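Urquijo 지도자료실 자료정리 담당 모집 (계약직, 두 명)

Urquijo 지도자료실은 옛 지도와 측량 도면, 여행 안내도, 관련 서신을 모아 두고 열람하게 하는 사립 자료실입니다. 재단법인 Stakbridge가 운영하며, 건물 일층은 열람실, 이층은 정리실과 사무실, 지하는 서고로 쓰고 있습니다. 이번에 새로 들어온 Vurka 기증 자료를 정리할 담당자 두 명을 모집합니다.

Vurka 자료는 오래 영업한 지도 출판사가 문을 닫으면서 남긴 것입니다. 인쇄 지도, 교정지, 필름, 제판 지시서, 서점과 주고받은 편지가 한데 섞여 있고, 출판사에서 쓰던 목록은 앞부분만 남아 있습니다. 상자 수는 231개입니다. 인쇄 지도는 출판사 목록에 3194점으로 적혀 있으나 실물과 대조한 적이 없습니다. 대조 작업이 이번 계약의 첫 번째 업무입니다.

모집 분야와 인원

가. 목록 담당 한 명
나. 보존 처리 담당 한 명

두 분야에 중복 지원할 수 없습니다. 다만 지원서에 다른 분야로 검토받을 의향이 있다고 표시한 경우, 서류 심사 뒤에 분야를 바꾸어 면접을 제안할 수 있습니다.

목록 담당이 하는 일

상자를 하나씩 열어 내용물을 확인하고, 자료마다 번호를 붙이고, 제목과 발행 연도, 축척, 크기, 판차, 상태를 목록 프로그램에 입력합니다. 목록 프로그램은 Flasar를 씁니다. 써 본 적이 없어도 됩니다. 입사 첫 주에 교육이 있고, 입력 지침서를 함께 드립니다.

같은 지도가 판을 바꾸어 여러 번 나온 경우가 많습니다. 도로 하나, 역 이름 하나만 고친 판도 별개의 자료로 다룹니다. 따라서 지도 두 장을 나란히 놓고 차이를 찾는 일이 업무의 상당 부분을 차지합니다. 발행 연도가 적혀 있지 않은 지도는 행정구역 이름이나 철도 노선, 다리의 유무로 연도를 추정하고, 추정한 근거를 비고란에 씁니다. 근거를 쓰지 않은 추정 연도는 검수에서 되돌려 보냅니다.

편지와 제판 지시서는 낱장마다 입력하지 않고 묶음으로 기술합니다. 묶음을 나누는 기준은 출판사에서 철해 둔 상태를 따르고, 풀려 있는 것은 받는 사람과 시기로 나눕니다. 개인의 주소나 계좌 등이 적힌 편지는 따로 표시하여 열람 제한 여부를 검토받습니다.

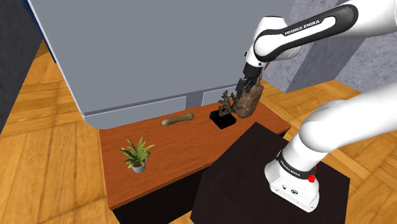 열람실에서 자료 문의가 들어오면 목록 담당이 답변 초안을 쓰는 경우도 있습니다. 정리가 끝나지 않은 자료는 원칙적으로 열람할 수 없지만, 연구자가 특정 지도가 있는지 물어 오면 확인하여 알려 드립니다. 문의 답변은 전체 업무에서 작은 부분이고, 바쁜 시기에는 열람실 직원이 대신합니다.

보존 처리 담당이 하는 일

목록 입력이 끝난 자료를 받아 먼지를 털고, 녹슨 철침과 클립을 빼고, 접힌 부분을 펴서 중성지 폴더에 넣습니다. 말려 있는 지도는 습도를 조절한 뒤 눌러서 폅니다. 찢어진 곳은 한지와 풀로 보강합니다. 보강은 열람과 이동에 견딜 만큼만 하고, 없어진 부분을 그려 넣거나 색을 맞추는 작업은 하지 않습니다.

필름은 냄새와 변형 여부를 먼저 점검합니다. 식초 냄새가 나는 필름은 다른 자료와 분리하여 밀봉하고 외부 업체에 맡깁니다. 이 판단을 혼자 내리지는 않습니다. 기존 보존 담당 직원과 함께 확인하고, 확인한 내용을 처리 기록지에 남깁니다.

처리 기록지는 자료 한 점에 한 장씩 씁니다. 처리 전 상태, 사용한 재료, 작업한 날, 작업자를 적습니다. 기록지 양식은 자료실에 있는 것을 쓰고, 임의로 고치지 않습니다. 고칠 필요가 있으면 월례 회의에서 의견을 내면 됩니다.

대형 도면은 두 사람이 함께 옮겨야 합니다. 도면장 서랍을 여닫고, 상자를 카트에 싣고 내리는 일이 매일 있습니다. 승강기는 지하 서고까지 내려갑니다.

지원 자격

공통 자격은 다음과 같습니다.

한국어로 업무 문서를 작성할 수 있는 사람
계약 기간 동안 상근이 가능한 사람
해외여행이나 취업에 관한 별도의 자격은 필요하지 않으나, 국내 취업에 법적 제한이 없는 사람

목록 담당은 문헌정보학, 기록관리학, 지리학, 역사학 가운데 한 분야를 전공했거나, 도서관 또는 자료실에서 목록 작업을 한 경험이 있어야 합니다. 경험에는 아르바이트와 실습도 포함합니다. 한자를 읽을 수 있어야 합니다. 서류 합격자는 면접 당일에 옛 지도의 지명을 읽고 옮겨 적는 짧은 실기를 봅니다. 자전은 빌려 드리며, 휴대전화 사전도 쓸 수 있습니다.

보존 처리 담당은 지류 보존 교육을 받았거나 관련 작업을 해 본 사람이어야 합니다. 제본, 표구, 액자 일을 한 경력도 인정합니다. 실기는 연습용 종이의 찢어진 부분을 보강하는 것이고, 재료와 도구는 모두 준비되어 있습니다. 평소 쓰던 붓이나 주걱이 있으면 가져와도 됩니다.

나이와 성별, 학교는 심사하지 않습니다. 지원서에 사진을 붙이지 마십시오. 가족 관계도 적지 않습니다.

근무 조건

계약 기간은 3월부터 21개월입니다. 처음 석 달은 수습 기간이며 급여는 같습니다. 계약이 끝날 때 자료 정리가 남아 있으면 연장을 협의할 수 있으나, 지금 약속할 수 있는 사항은 아닙니다. 정규직 전환을 전제로 한 모집이 아닙니다.

근무 시간은 오전 아홉 시부터 오후 여섯 시까지이고 점심시간은 한 시간입니다. 열람실이 쉬는 월요일에도 정리실은 근무합니다. 주말과 공휴일은 쉽니다. 출근 시간은 협의하여 한 시간 앞뒤로 옮길 수 있습니다. 어린이집이나 병원 등의 사정으로 그보다 더 조정해야 하면 면접에서 말씀해 주십시오.

급여는 재단 급여표의 계약직 기준을 따르며, 경력에 따라 호봉을 정합니다. 급여표는 지원서 양식과 함께 내려받을 수 있습니다. 4대 보험에 가입하고 퇴직금을 지급합니다. 점심은 제공하지 않고 식대를 따로 지급합니다. 이층 휴게실에 냉장고와 전자레인지가 있어 도시락을 가져오는 직원이 많습니다.

작업복과 장갑, 마스크는 자료실에서 지급합니다. 오래된 종이에서 먼지와 곰팡이가 나올 수 있으므로 호흡기 질환이나 심한 알레르기가 있는 분은 지원하기 전에 문의하시기 바랍니다. 서고 온도는 사계절 낮은 편입니다. 서고에서 연속으로 일하는 시간은 두 시간을 넘기지 않습니다.

주차장은 열람자용이라 직원은 이용할 수 없습니다. 자전거 보관대는 건물 뒤편에 있습니다.

제출 서류

지원서 한 부 (자료실 양식)
경력 또는 교육 이수를 증명하는 서류 사본
직접 작성한 글 한 편

마지막 항목은 목록 담당 지원자만 냅니다. 지도 한 장을 골라 그 지도가 언제, 누구를 위해 만들어졌는지 설명하는 글이면 됩니다. 관광 안내도나 버스 노선도, 학교 사회과 부도도 괜찮습니다. 분량은 한 쪽 이내입니다. 문장력보다 무엇을 보고 그렇게 판단했는지를 봅니다. 학위 논문이나 이미 발표한 글을 줄여서 내지 마십시오.

보존 처리 담당 지원자는 글 대신 작업 사진과 설명을 낼 수 있습니다. 의무 사항은 아닙니다. 남의 소장품을 작업한 사진이라면 소장자의 동의를 받은 것만 내 주십시오.

지원서의 자기소개란은 비워 두어도 불이익이 없습니다. 경력란은 기관 이름만 쓰지 말고 어떤 자료를 어느 정도까지 다루었는지 적어 주십시오. 예를 들어 단행본 목록을 입력했는지, 낱장 자료를 기술했는지에 따라 입사 뒤의 교육 내용이 달라집니다.

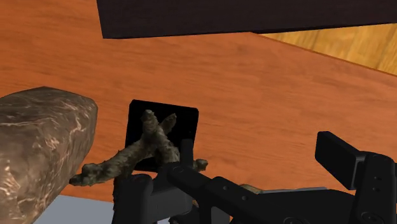

전형 절차

서류 심사, 실기와 면접, 합격 통보 순으로 진행합니다. 실기와 면접은 같은 날 자료실에서 합니다. 실기가 오전, 면접이 오후입니다. 먼 곳에서 오는 분은 미리 알려 주시면 순서를 조정합니다. 서류 합격자에게는 교통비를 지급합니다.

배점은 서류, 실기, 면접을 합하여 100점입니다. 실기의 비중이 절반입니다. 동점일 경우 실기 점수가 높은 사람을 먼저 뽑습니다. 알맞은 사람이 없으면 해당 분야를 뽑지 않고 다시 공고합니다.

면접은 재단 직원 두 명과 외부 위원 한 명이 봅니다. 질문은 업무 경험, 작업 방식, 근무 조건에 관한 것입니다. 혼자 판단하기 어려운 자료를 만났을 때 어떻게 했는지를 꼭 묻습니다. 자료실 일을 해 보지 않은 분은 다른 일을 하면서 겪은 경우를 말해도 됩니다. 면접 끝에 지원자가 질문할 시간을 따로 둡니다.

결과는 합격 여부와 상관없이 모든 지원자에게 전자우편으로 알립니다. 실기 점수를 알고 싶은 분은 통보를 받은 뒤에 요청하면 됩니다. 제출한 서류는 채용이 끝난 다음 파기하며, 우편으로 낸 서류는 요청하는 분에게 돌려 드립니다.

접수 방법과 기간

접수는 2월 한 달 동안 받습니다. 자료실 누리집의 채용 게시판에서 양식을 내려받아 작성한 뒤 같은 게시판의 접수란에 올리면 됩니다. 파일은 하나로 묶어 주십시오. 우편과 방문 접수도 받습니다. 우편은 2월 말일에 도착한 것까지 유효합니다. 방문 접수는 일층 안내대에서 받으며 열람실이 여는 날에만 가능합니다.

접수가 끝나면 확인 메일이 자동으로 갑니다. 하루가 지나도 메일이 없으면 스팸함을 먼저 보고, 그래도 없으면 사무실로 전화해 주십시오. 접수 뒤에 내용을 고치려면 새로 올리면 됩니다. 마지막에 올린 파일만 심사합니다.

자주 받는 문의

한 분야에 경력자가 몰리면 신입은 떨어지는지 묻는 분이 있습니다. 경력 연수는 호봉을 정할 때 반영하고, 서류 심사에서는 지원 자격을 채웠는지와 다룬 자료의 종류를 봅니다.

재택근무는 되지 않습니다. 자료를 건물 밖으로 내보낼 수 없고, 입력도 실물을 보면서 해야 합니다.

대학원에 다니면서 일할 수 있는지도 자주 묻습니다. 야간이나 주말 수업이면 문제가 없습니다. 낮 수업이 있으면 상근 조건에 맞지 않아 지원할 수 없습니다.

정리하면서 알게 된 내용을 논문이나 글에 써도 되는지에 대해서는, 목록이 공개된 자료에 한하여 일반 열람자와 같은 조건으로 이용할 수 있습니다. 공개 전 자료의 사진을 개인 계정에 올리는 것은 금합니다.

지원하기 전에 자료실을 둘러보고 싶은 분은 열람 시간에 오시면 됩니다. 예약하지 않아도 일층까지는 볼 수 있습니다. 정리실과 서고는 접수 기간 중 오후 네 시에 안내하며, 전날까지 사무실에 신청해야 합니다. 안내 참여 여부는 심사에 반영하지 않습니다.

그 밖의 문의는 채용 게시판의 문의란에 남겨 주십시오. 전화 문의는 오전 열 시부터 받습니다.

재단법인 Stakbridge
Urquijo 지도자료실 사무실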